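3. Sorting, storage and the household wash

3.1 Background to the interviews

The work reported in this section forms the second part of the Droltmont household study, which examined how people living in shared and family homes organise the washing of clothes. The first part dealt with machine use and water consumption and has been described in Section 2. The present section turns to the period before the machine is switched on: where worn clothing is kept, who decides that it is ready to be washed, and how it is divided into loads.

Earlier work on domestic laundry has tended to treat this period as a gap between two events, the wearing of a garment and its cleaning. Kirkegaard and Bech, in their unpublished fieldwork notes for the Prirley pilot, were among the first in our group to argue that the gap deserves attention of its own. Their notes show that a garment may spend far longer in a basket, on a chair or over a door than it spends being worn, and that the choices made during this time have a direct effect on how often the machine is run. A household which keeps one mixed basket will often wash when the basket is full. A household which keeps separate containers for light and dark clothing may wash when one of them is full, when a particular garment is needed, or when the person responsible has a free evening.

Interviews were carried out in two districts, Fudley and Prirley. They were held in the home wherever the participant agreed to this, and in a room at the Pálfi building in the remaining cases. Each participant was interviewed twice. The first round of visits was completed in April and the second was closed on Sep 14, 2020. All interviews were recorded, written out in full and coded by Kekana and Manzano working separately, after which differences in coding were settled in discussion with Brouwer. The final set of transcripts yielded 2753 coded passages, of which those relating to sorting and storage are considered here.

3.2 The basket as a place of decision

Participants were asked to describe what happened to the clothes they had taken off the previous evening. The question was chosen for its plainness, and it produced long answers. Few participants described a single route from body to basket. Most spoke of an intermediate stage in which garments were set apart as neither clean nor ready for washing. Jumpers, jeans and nightclothes were mentioned most often in this connection. Underwear, socks and sports clothing were almost always said to go straight into the wash.

The intermediate stage had no settled name. Participants referred to "the chair", "the pile", "the end of the bed" and, in one Fudley household, "the waiting room". What these places had in common was that garments could be taken back from them without comment. Once an item had been placed in the basket, retrieving it was felt to need some justification, even where the participant lived alone. One participant in Prirley said that she would "sooner wear something that doesn't match" than take a shirt back out. Another kept a clean apron on top of the basket so that she would not be tempted.

We describe this as the threshold function of the basket. A garment changes status when it crosses the rim, whatever its actual condition. The effect was strongest in households where one person washed for several others. In such homes the basket also marked a transfer of responsibility: clothing inside it had become the concern of the person who ran the machine, while clothing on the floor beside it remained the concern of the wearer. Parents of teenage children spoke about this distinction at some length and with considerable feeling.

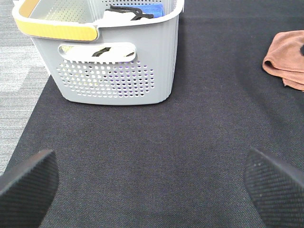 Figure 4. Mixed contents in a ribbed plastic laundry basket, with blue and white fabric items and a black strap visible over the rim.

The threshold was less firm where the basket was moved from room to room. Several households had no fixed place for it, and carried it to the bedroom, the bathroom and the kitchen in turn on the day of the wash. Garments were then judged on the spot, and items from the intermediate stage were gathered up along with the rest. Participants in these households reported fuller loads, but they also reported washing clothes which they did not consider dirty, simply because there was space for them. One Fudley participant explained that a machine "ought to be full", and that she would look for a towel or a cushion cover to make up the difference.

Households with a fixed container, by contrast, tended to run the machine in response to what was already there. The habit of topping up was mentioned less often. It would be unwise to draw a firm conclusion about water or energy use from this contrast, as the fixed container was also more common in larger homes, where other conditions differed.

3.3 Rules for sorting

When asked how they divided clothing into loads, participants almost always began with colour. The rule that light and dark items should be kept apart was known to everyone interviewed, including those who said that they did not follow it. Its source was usually given as a parent or grandparent. Care labels were rarely mentioned unless the interviewer raised them, and were then described as something to be consulted when a garment was new or had cost a good deal.

Beyond colour, the rules varied widely. Some participants sorted by temperature, some by fabric and some by the kind of soiling. A smaller group sorted by person, so that each member of the household had a separate load. This last practice was defended on grounds of convenience in putting clothes away, and in two cases on grounds of hygiene. It was also the practice most often criticised by other members of the same household, who regarded it as wasteful.

Items that did not fit any rule caused more difficulty than their number would suggest. Straps, belts, fastenings and garments combining light and dark fabric were discussed in 10 of the interviews without any prompting. Participants described removing detachable parts, turning garments inside out, or placing them in a mesh bag. Others admitted to leaving such items at the bottom of the basket for weeks. Brouwer has suggested that these remainders should be seen as a regular product of sorting by colour, in that any rule with two classes will leave behind whatever belongs to both. The transcripts give this view some support. Households that did not sort at all reported no remainders, although they did report more damage.

Damage itself was remembered vividly. Many participants could describe a particular garment that had shrunk or taken on colour, and could say who had been at fault. These accounts were often offered as the reason for a present rule, even where the event lay many years in the past – in one case before the participant had left her parents' home. The rules of sorting are, in this sense, partly a record of earlier accidents within the family.

3.4 Differences between the two districts

The homes visited in Fudley were mostly flats with a machine in the kitchen. Those in Prirley were mostly terraced houses with a separate washing area, often a former pantry or a covered passage to the yard. The difference in layout had consequences for storage. In Fudley the container was generally kept in the bedroom or bathroom, at some distance from the machine, and had to be carried. In Prirley it was more likely to stand next to the machine, and participants were accordingly more likely to own several.

Participants in Fudley attached greater importance to the handling qualities of the basket. They spoke of weight, of handles that hurt the hand, and of whether the basket could be held against the hip while opening a door. Air flow was also raised, chiefly by those who stored damp towels with other clothing. Participants in Prirley had less to say about the object itself and more about its position, in particular whether it blocked the way to the yard.

Kekana notes that the Fudley interviews contain many more references to visitors. Where the wash is kept in a room that guests may enter, it becomes something to be covered or removed. Four participants said that they started a load mainly in order to have the basket out of sight before somebody arrived. Such washes do not fit easily into models that link laundry frequency to the amount of clothing worn, and they were not recorded as a separate category in the Prirley pilot.

3.5 Limits of the material

The interviews rely on what participants were able and willing to say about habits which they seldom discuss. The second visit was intended to reduce this difficulty, and in several homes it did lead to corrections. Participants who had described a strict system in the first interview sometimes gave a looser account in the second. We have treated both accounts as evidence, the first of what the participant considered proper and the second of what was more usually done.

Participants were also recruited through local notice boards and by word of mouth, and people with an interest in housekeeping are likely to be over-represented. Shared student houses are absent from the Prirley material altogether. The drying and ironing of clothes, which many participants saw as inseparable from the subjects discussed above, are taken up in Section 4.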